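Opinion / Automation & Kit
4 min read

The arms are the cheap part of the plan

Every spring I get asked to look over somebody's equipment request for a robot cell, and every spring the request has the same shape. There is a large line for the arms. There is a smaller one for a computer. Then comes a line called "sundries", usually 500 pounds, which is meant to cover everything else.

I think that last line should be written first.

Take a can-sorting bench, the sort of job a small team picks because the parts are easy to buy and easy to replace. You need two arms and a table. You also need a rigid frame to bolt them to, trays that stay the same shape from one order to the next, and cans in enough colours to make the sorting worth doing. You need somewhere for the cables to go. You need light that doesn't change at four in the afternoon. Few of these cost much, but they all have a delivery time, and a pair of arms in boxes waiting for a table is money doing nothing.

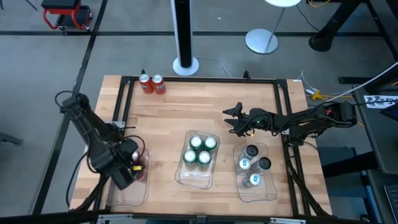
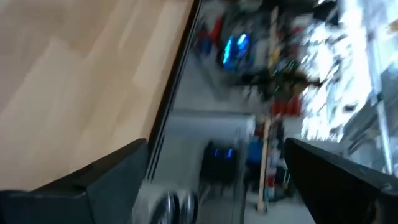

Mireille Sfeir, who did purchasing at Tetent when I was there, kept a sheet for this. It had a column for the price and a column for the number of days until the thing could be used, and she sorted by the second. The trays came near the top. We had ordered 30 from one supplier, Gutell, and by the time we wanted more the mould had changed and the new ones were a little shallower. Two weeks went on that. The arms, which everyone had argued over for months, arrived on time and worked.

Wrist cameras belong on the sheet as well, and they are often forgotten. A fixed camera is simple to budget for: one camera, one mount, one cable. A camera that rides on the arm needs a cable that will bend all day, and it sees whatever lies past the edge of the table as well as the table itself. If you want a plain background you have to pay for one — screens, blinds, or a room with less in it. I would sooner spend on blinds than on a better lens, though Arnar Ragnarsson at Vukadinović disagrees with me and has the better lenses.

The other line I would add is hours. One bench we planned needed 288 hours of somebody's time in its first year, for resetting parts, re-seating connectors and checking that the grippers still closed square. It was in no budget at all, so it came out of the engineers' evenings. By April two of them had asked to be moved.

My advice to anyone filling in the form now is to price the bench as if the arms were free. If that figure frightens the person signing it, buy one arm and put the rest into the table, the trays and the hours. The second arm can go in next year's request, and it will probably be cheaper by then anyway.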